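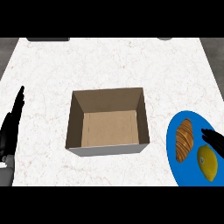 Blog > Behind the Posts > Growing Pains

I've been meaning to write this one since November, when a reader named Rekha Unnithan emailed to ask how I got my first thousand subscribers to a blog that is, when you get right down to it, a woman talking about secondhand coats. I wrote her a reply that was far too long, then felt bad about how long it was, then thought well, other people might want it too. So get yourself something to drink and settle in.

The short answer is that it took me ages. My first post was about a camel wrap coat I found at a church sale in Madport, and for months the only people who read it were my sister and my friend Qiuyue Lu, who kindly left comments under two different names so it would look busier. (I love her for that, but please don't do it, it confused me terribly when I tried to work out who was reading.)

What changed things was the newsletter. I'd put it off because I thought newsletters were for proper businesses, and I didn't want to pester anybody. Then one Thursday evening I stuck a little sign-up box at the bottom of my post on relining a jacket, and by the next morning there were 20 people on it. Twenty! I walked around the house telling the dog. They weren't people I knew, either, they were people who had read all the way down to the bottom of a very long post about lining fabric, and I think that's still the best kind of reader you can get.

After that I wrote to them every other week, and I kept it plain. One thing I'd found, one thing I'd mended, and a question at the end. The question matters more than I expected. I asked once what everybody's mothers wore to work and my inbox was full for days – I ended up getting three posts out of the replies, with permission of course. We passed 1,000 the spring after that.

Now, numbers, seeing as Rekha asked. The list stands at 3,524 as I write this. It was higher for a while. I did a giveaway with Bultano, who make those nice canvas garment bags, and it took me up past 4,000 in a hurry, and then down it came again once the bag had been won and mailed. I was quite low about it. Qiuyue pointed out that I still had more readers than before I started, and that the ones who left had only come for a bag, and she was right, as she generally is about these things.

Would I do a giveaway again? Maybe a small one, for people already on the list. I'd like that better, a sort of thank you.

The other thing I'd tell Rekha, or anyone starting out, is to go back and look after your old posts. I spent most of last winter doing mine, fixing dead links and rewriting titles. I had one called "Tuesday Thoughts" that was really a full guide to getting moth holes out of wool, and no wonder it never got found! It has a sensible name now and gets read every single day.

I haven't said anything about social media and I'm not sure I have much to say. I post when I remember. Some weeks I don't remember. Next time I'll go through the newsletter software I use and what I pay for it, as that was the second half of Rekha's email and I've run out of evening.

Recent posts
Three Mothers, Three Work Wardrobes
Getting Moth Holes Out of Wool
A Day at the Norkmont Vintage Fair
Should You Put Ads on a Small Blog?
The Bhat Tweed Jacket, One Year On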